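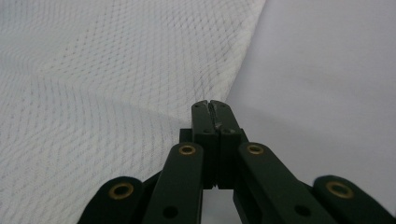
White fabric, diamond pattern.

September, sample room, Clestbridge

Waistbands again. The Danilia leggings are still rolling down at the back on anyone who bends over in them, and bending over is most of what people buy leggings for. Third version of the band and it fails more politely than the second.

Where we were this morning. Band is the same jersey as the leg, folded double, with Sayce elastic caught in the top seam. The elastic is fine lying on the bench. Once it's sewn in it comes out longer than it went in, so the top edge has less pull than the middle of the band, and the whole thing folds over like a napkin. I measured one from the last batch against the uncut roll and it had grown by 5 per cent just from going through the machine. Trilok Garg says that is my stitching. Trilok Garg is welcome to the machine.

Tried today:

Band A. Elastic cut 10 per cent shorter than the waist, zigzag, foot pressure as usual. Rolled on the form as soon as I pulled the back down with a thumb.

Band B. Same cut, foot pressure backed right off, longer stitch. Much flatter. Rolled a bit at the side seam, where there are too many layers and always have been.

Band C. Same as B but with the side seam moved forward and the band cut in one piece, with a single join at the centre back. Did not roll on the form. Did roll on me, slightly, when I squatted to get a bobbin from under the bench, though I'd had lunch.

Didn't bother with D. D was going to be silicone tape, and the last time we used silicone tape we had a very long letter from a lady with a rash.

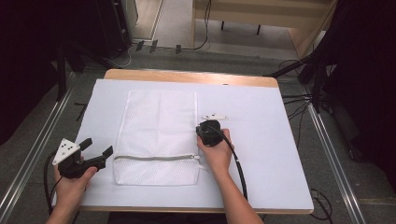
so C is the one to carry on with, but the centre back join wants thinking about. At the moment it sits exactly where a label would go, and the label is already scratchy. Yao-tsung Yuen suggested printing the care instructions inside the band and doing away with the label altogether. Good idea, except that the print cracked on the last lot when stretched and "do not tumble dry" became "do tumble dry", near enough. Ask Plosthorpe whether they have a softer ink. They will say they do. Ask for a printed swatch this time.

Wash test on B and C started after lunch. Warm wash, low spin, dried flat on the rack, then measured along the top edge unstretched. Plan is 20 washes each. I know the customer will do it on hot with a bath mat, but we have to start somewhere.

Notes on the cloth itself while I'm at it. The new roll of black jersey from Plosthorpe feels thinner than the one before. They say same weight. I cut a circle and put it on the scales twice and got the same weight, so they are right and I am left with a feeling. Squat test in front of the window was passed by the old roll and only just passed by the new one. It may be the dye. Could be the window, which got cleaned over the summer.

Thread: used up the woolly nylon on the loopers. More on order. Don't let anyone swap in the polyester and think I won't notice, because it pops at the crotch seam and then I get the email.

Order position, copied off the board so I stop going downstairs to look: 116 pairs for the first run, all sizes, black only. The navy is waiting until somebody decides which navy. There are several in the drawer, all called navy, and one of them is plainly purple.

Sizes. C has only been made up in the medium. The band behaves differently in the bigger sizes because the elastic is cut by percentage and the body doesn't know about percentages. Make up the smallest and the largest before telling Danilia anything. If Trilok has already told them something, find out what.

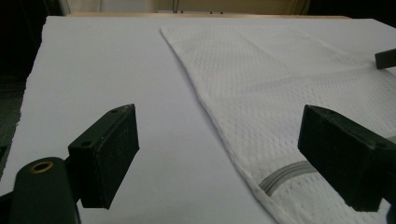

Could we just make the band wider and leave the elastic alone?

Wider helps on a long body and makes things worse on a short one, where the top edge ends up on the ribs and gets pushed down every time the wearer sits. We did a wide one in the spring and it rolled twice over. Keep the depth as it is and fix the pull at the top.

Tomorrow, in whatever order the machine allows:
- C in smallest and largest, light foot pressure, write the dial setting on the tape this time
- ring Plosthorpe about ink
- ring Sayce, ask if the elastic comes pre-shrunk, pretend not to know the answer
- get B and C out of the washer before someone puts tea towels in with them

Half past four. Form's left knee has come off again.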